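# Gruklow Stone Counter Sealer, Matte

Penetrating sealer for marble and other porous stone. Leaves no film. 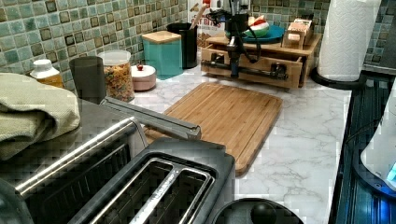 *White counter with gray veining and a mosaic tile backsplash.*

Gruklow Matte is a water-based sealer for indoor stone counters, sills and table tops. It soaks into the pores of the stone and slows the uptake of water, oil and food color. The surface keeps its own look and feel. Gloss level does not change on polished or honed stone.

The sealer does not stop etching. Lemon juice, vinegar, wine and many bathroom cleaners react with the calcium in marble and leave a dull mark, sealed or unsealed. Etch marks must be polished out before sealing. See the Abbasi polishing powder page for grit selection.

## Specifications

| Item | Value |
|---|---|
| Base | Water |
| Finish | Matte, no film |
| Color | Milky in the bottle, clear when dry |
| Coats | 2 on marble, 1 on dense granite |
| Time between coats | 40 minutes |
| Light use | After 4 hours |
| Full cure | 66 hours |
| Coverage | 100 square feet per bottle, one coat |
| Storage | Above freezing, cap closed |

Coverage was measured on honed marble. Limestone and travertine take up more product, and a second bottle should be on hand for a long run of counter.

## Suitable surfaces

- Marble, limestone, travertine
- Granite and slate
- Unglazed cement tile
- Cement-based grout

Do not use on glass tile, glazed ceramic, quartz composite, laminate or wood. The product can't soak into these and will dry as a white haze. Where a counter meets a tiled backsplash, mask the bottom row of tile or wipe it at once with a damp cloth.

## Water test

Put a teaspoon of clean water on the stone and leave it for ten minutes. Wipe dry. A dark patch means the stone is absorbing water and can be sealed. If there is no change, the old sealer is still working and a new coat will sit on top. Test by the sink and again at a spot that gets little wear, as the results often differ.

## Application

1. Clear the counter. Clean with a pH-neutral soap and rinse twice.
2. Let the stone dry overnight.
3. Shake the bottle. Pour a small pool and spread it with a lint-free pad, working in sections no wider than your reach.
4. Keep the section wet for five minutes.
5. Wipe off all excess with a dry cotton cloth. Product left to dry on the surface turns hazy.
6. Apply the second coat across the first.

Haze that has already dried can be lifted by wetting it with fresh sealer, waiting one minute and buffing. Older haze needs Atus stone stripper.

Room temperature should be between 60 and 80 °F. Open a window. Gloves are advised for people with dry or broken skin.

## Care after sealing

Wipe daily with water and neutral soap. Bleach and ammonia shorten the life of the seal. Repeat the water test twice a year – more often next to a stove or sink.

## Changes to this page

Revised 26 September 2022. The cure time now applies to all stone types; the earlier page gave a shorter figure for granite. Slate was added to the surface list after panel tests by Loan Vi. The bottle and formula are the same, and stock with the old label can be used with these directions.

## Ordering

Sold as single bottles or by the case. The Fliltum applicator pad is sold separately and is not included in the case price. For trade accounts and safety data sheets, write to Delphine Van Dusen at the order desk. Opened bottles cannot be returned.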